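3.2 Collecting the demonstrations

We wanted our examples to look like the kind of table a person might really leave behind, so we spent a good while choosing what to put in front of the arm. All the demonstrations were gathered at one station over the course of April, with Sharada Kartha and Kumaresan Kaimal taking turns as operators, and we are very grateful for their patience! Each operator guided the arm by hand controller through a single pick, starting from a pose a little above the object and ending with the object set down elsewhere on the mat. In all we recorded 2,028 demonstrations, of which 127 were set aside for validation and never used in training.
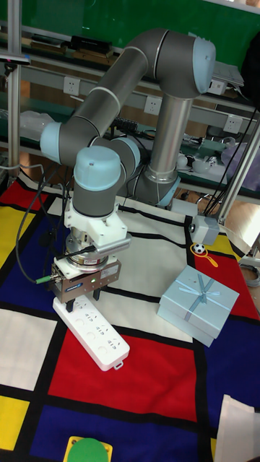 Figure 2. The Hunach station, with the gripper fingers just above a white power strip. A light blue gift box rests on the patterned mat to the right of the strip.

The mat deserves a word or two. Early versions of our policy had been trained over a plain surface, and they leaned on that plainness more than we had guessed (a white object on a gray table is an easy thing to find). The printed blocks of red, blue, yellow and white make the job harder, and long objects such as the strip in Figure 2 are a good test of whether the policy lines up its fingers with the object or with the thick black lines – a mistake we saw often in the first week.

Between demonstrations the operator moved and turned the objects freely. We gave only 2 rules: every object had to stay within reach, and the target could not be covered by another object. Indira Kotian later went through the recordings and labeled the start and end of each grasp.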